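Collecting Grasps in Simulation: Project Report
Kourosh Safavi and Emiko Hirose
Print this page | E-mail this page

Our proposal promised a grasping policy trained on 900 demonstrations. We collected 562, and this report is mostly the story of the difference.

The plan was simple enough to fit on one slide. One of us would drive a simulated arm in Colano, our scene builder, while the other labeled each attempt as keep or discard. We traded seats every half hour, which our schedule called "operator rotation" and our wrists called mercy.

Every episode starts from a randomized pose and randomized surface colors. The randomizer has no taste. We let it run anyway, on the theory that a policy that can cope with its color choices can cope with anything the lab paints next year. 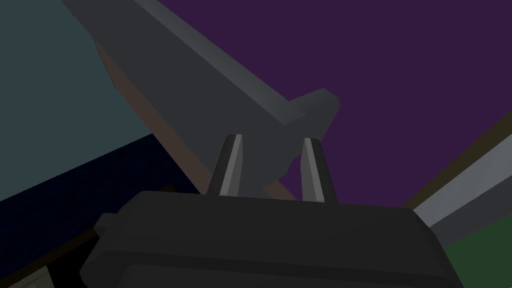
Labeling turned out to be harder than driving. Our first rule said to keep an episode if the grasp was "good." Kourosh read this as "the object left the surface." Emiko read it as "the object left the surface and I was not embarrassed to watch." After 241 episodes we compared notes, found we had been building two different datasets, and relabeled everything from the start.

The second rule was longer and duller. The fingers had to close once, the object had to rise, and it had to stay up until the episode timed out. Under this rule we kept 340 of the 562. The rest sit in a folder named Udel, after the command we were tempted to run on it.

We did not delete them – our advisor suggested that failed grasps might be useful as negative examples, and it is flattering to hear your mistakes described that way. We have not tested the idea.

If we did this again in October, we would write the labeling rule first, drive second, and record the approach from more angles. We would also save the random seed with each episode, a suggestion we made to ourselves in week one and ignored until week six.

Contact: Collado Student Projects Office | Copyright Collado Student Projects | Back to top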